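# Temisa Garment Handling Set

Data card, revised October 5, 2021. Maintained by Thảo Lý for the Gamov data group.

## Summary

The Temisa Garment Handling Set contains demonstrations of people moving, hanging and folding clothing in furnished homes. All demonstrations were made with hand-held grippers, each carrying its own camera. The set is intended for training and testing manipulation policies that take images as input and return gripper motion and finger opening.

The current release holds 800 demonstrations recorded in 27 rooms. Collection began in May. Earlier trial recordings, made with the Guvley finger design, are stored separately and should not be merged with this release.

## Collection

Operators worked in bedrooms and living rooms with the furniture and belongings left in place. Each operator received a short list of tasks and chose the order. No markers were placed on the garments or on the walls, and room lighting was left as found.

Dark clothing is included on purpose. Black jackets and sweatshirts hide their own folds and seams, and earlier models trained on light cotton items handled them poorly.
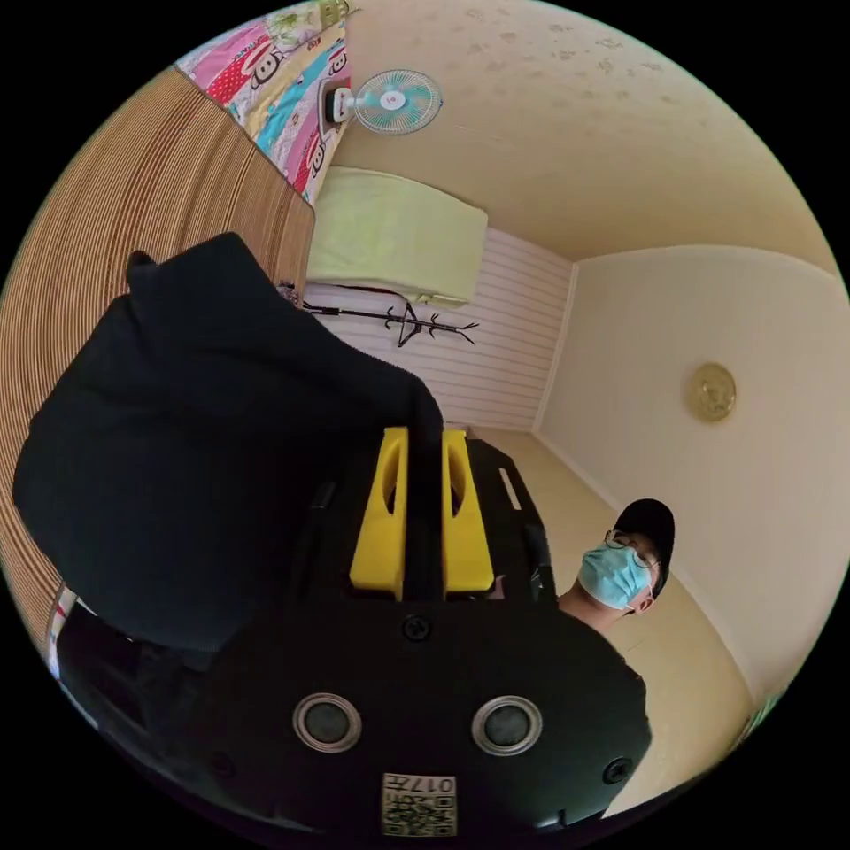

*Figure 1. View from the gripper camera: black garment at the yellow fingers, bedroom behind.*

The wide circular view is kept in the released frames. Users who need a rectangular image should crop after loading and record the crop in their own configuration. Frames are not rotated or color corrected.

## Contents of a demonstration

- `frames/` – color images from the gripper camera
- `pose.csv` – position and orientation of the gripper over time
- `opening.csv` – distance between the fingers
- `task.txt` – the instruction given to the operator
- `notes.txt` – operator remarks, where supplied

Timestamps in the two CSV files share one clock with the images. Missing pose values are left blank and must not be read as zero.

## Splits

Rooms are never shared between the training and test splits. The test split covers 11 rooms, including all those recorded at the Đỗ site.

## Privacy

Operators and other persons may appear in the frames. Written consent was obtained before recording. Faces are not blurred in the restricted release, and access to it requires a signed agreement. Users may not attempt to identify any person or residence.

## Known limitations

- Pose tracking is less reliable when a garment covers most of the view.
- Small rooms are overrepresented.
- Failed grasps are retained but are not labeled in this version – filtering by finger opening alone gives poor results.

Corrections should be sent to Thảo Lý with the demonstration number and the name of the affected file.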